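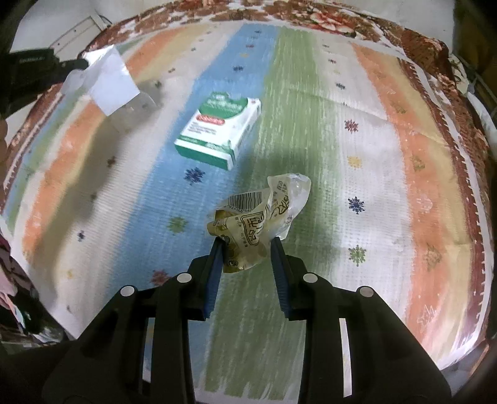

The Noveck home show ran through July in the old Skarik hall, and we got there at 9:00, before the parking lot filled up. Admission was $4. Most of our morning went to the housekeeping rooms at the back, where tables are cleared and packaging is sorted from what gets kept – wrappers, boxes, paper. Hourani had the biggest stand, number 121, with striped table linens. Lunch was slow. We left by the side door and missed the Garkov talk.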